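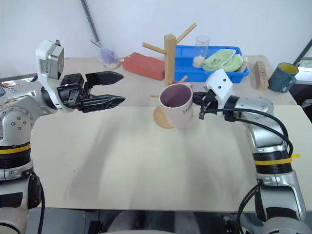 By Dewanti Pangaribuan
Features, April issue

Home | Campus | Research | Students | Alumni | Archive

The mug tree was Jurgita Dzene's idea. Her team in the spring manipulation course at Stenbridge had spent its opening weeks on stacking blocks, a task the two-armed robots handle well, and she wanted something from an ordinary kitchen. A wooden stand with angled pegs met that requirement. It also gave the students one of the harder terms of work they have had.

"A peg is a very small target," said Dzene, a third-year student in mechanical engineering. "The handle has to be facing the right way before the arm gets anywhere near it. If you picked the mug up badly, you find out at the end."

The course, now in its second year, enrolls 33 students in 11 teams. Each team selects one household task, writes a plan for it, and is assigned time on a shared workstation, where a pair of silver-grey arms faces a broad, pale table. Each arm ends in a black two-finger gripper with a camera housing mounted above it. In the mug task, the right gripper takes hold of the mug by its side and carries it upright to the stand, while the left waits with its fingers open.

That division of labor was the subject of long discussion. Baltasar Medina, who wrote most of the team's planning software, argued at first for using both arms on every attempt, with one steadying the stand and the other placing the mug. The team tried this for 2 weeks before setting it aside. The arms came too close to each other near the post, and the software spent much of its effort keeping them apart.

"I was fond of that version," Medina said. "It was also very slow."

The team's present program, which the students have named Kütt, keeps the second arm available and calls on it only when the first grasp leaves the handle pointing away from the pegs. The students are still working on the exchange from one gripper to the other.

Ott Raudsepp, who has taught the course from the beginning, does not require that teams finish their tasks. Grades rest on the laboratory notebook, on a written account of failures, and on a demonstration held before the other students at the close of the term. He asks that the table not be cleared for each attempt. Sponges, cups, a brick, and a second mug of a different color may all share the surface with the stand, and teams are expected to plan around them.

"A clean table teaches you about clean tables," Raudsepp said. "I would like them to meet a few objects they did not choose."

Students come to the course from several departments, and prior experience in robotics is not required. Jyoti Joshi, the third member of the team, transferred from industrial design and had written very little code before the term began. She took responsibility for the notebook, and her pages on handle shapes — square, round, and the narrow kind that admits only one finger — have since been copied by two other teams. One of those teams is attempting to set a place for dinner. The other is folding dish towels and has found an unexpected use for her notes on grip width.

Workstation hours are posted outside the laboratory and run until 11 at night. The late periods are the first to be taken. Dzene's team generally reserves 3 hours at a time, of which the first is given to checking the cameras and repeating the previous session's best attempt.

The final demonstration will be held in the Foscombe Building and is open to all students and staff. Teams will have two attempts each, with a short interval between them for adjustments. Medina hopes to have the handover ready by then. Joshi has asked that the team also bring a mug it has never tried before, and the matter remains under discussion.

Related stories

Zarkura Team Prepares for Regional Robotics Meet
Foscombe Building Extends Evening Hours
From Industrial Design to Engineering: Three Students on Changing Course
Laboratory Notebooks Go on Display in the Library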